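Handout 4: Is the Pista hand-held gripper worth the money?
Jan 8, 2022
Notes by the course tutor, Mulwood 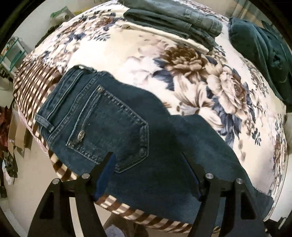 The two fingers on a pair of jeans, with folded trousers further back on the bed.

Right, kit reviews. Last time we talked about arms, and several of you asked what you could buy if you haven't got an arm and haven't got the money for one. So this week it's the Pista, a hand-held gripper with a camera on it. You do the job yourself, holding the tool, and the recordings are what you train on later. I've had one on loan from Ondport, who sell it over here, and these are my notes more or less as I wrote them.

First the price. The basic kit is £417, and for that you get the handle, the camera mount, one pair of fingers and a charger. Spare fingers are another £234 for the pair, which made me wince a bit! Have a look at the fingers in the picture before you decide that's daft, though. They're flat black plates with a triangle cut out near the base, they taper to a narrow tip, and there's a dark blue pad on the inside of each one. The pads are the bit you're paying for, I think. I tried a cheaper set from Lozano with bare plastic faces and denim slid straight out of them, every single time.

Now, clothes. I chose them because they're horrible (sorry, but they are). A mug stays mug-shaped when you pick it up. Jeans don't, and the weight goes wherever it likes once part of the leg is hanging over the side of the bed. My advice is to start near a seam or a pocket, where the cloth is thicker and there's something for the tips to get hold of. Thin shirts were harder than I expected and I gave up on silk altogether.

The lens is very wide. Straight edges come out as curves, so a bed looks like a barrel, and the corners go dark. You do get used to it. What I like is that both fingertips stay in view along with plenty of what's behind them, and you'll want that when we get to labelling in June. Don't flatten the pictures before you've read section 2 of the lab sheet, please. Two groups did that last year and had to start again.

Things I didn't like: the trigger is stiff, my hand ached after a long session, and the manual is a single folded page. Ondport did answer my emails quickly, I'll give them that.

Would I buy one? For the department, yes. For yourself, borrow ours first and see how your wrist feels.

For next time: pick one garment, write down where you'd grip it and in what order you'd fold it, and bring the garment with you. Clean ones only!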